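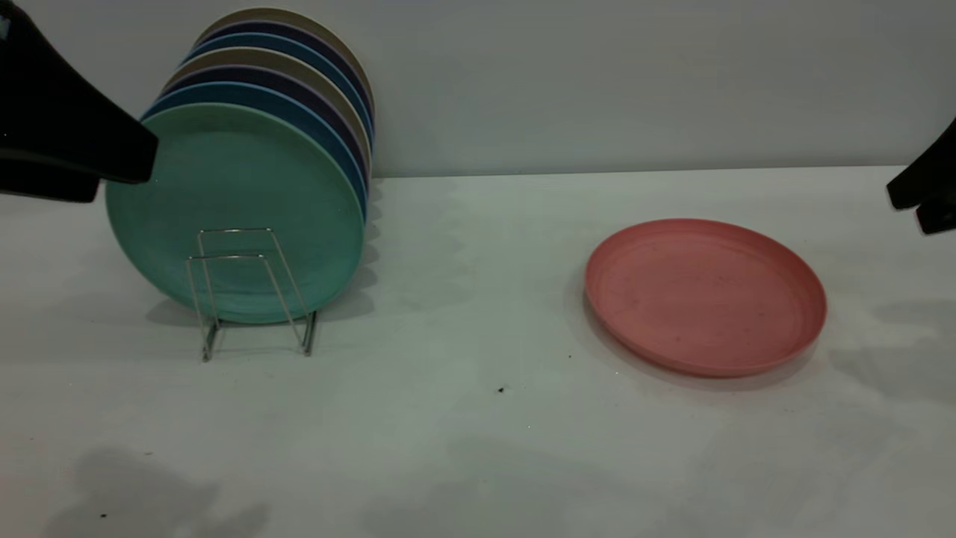

The dish cell at Skirkstead, with the rack on the left and one plate flat on the table.

Maintenance of the two-gripper cell at Skirkstead follows a fixed schedule, and this entry records the July service. The cell handles plates at a wire rack and is inspected every 1,000 cycles.

The left gripper was removed first. Its finger pads had worn on the inner face and were replaced with the Jullano pads used since spring. The mounting screws were tightened in a cross pattern and marked with paint. The right gripper required only cleaning and a new cable tie at the wrist.

Closing force was then reset. The previous value of 35 newtons had been chosen for heavier dishes, and it tended to tip the front plate toward its neighbor. The present setting is lower and will be reviewed at the next inspection. Approach speed near the rack remains at 80 millimeters per second.

The rack position was taught again from the Amano pendant. Wire racks shift under repeated contact, and an offset of around 3 millimeters had built up at the front loop. The Sturier controller accepted the new position after a restart, although the first attempt to save it returned a memory warning. A backup has been stored with the service log.

Tabletop cleaning is still outstanding.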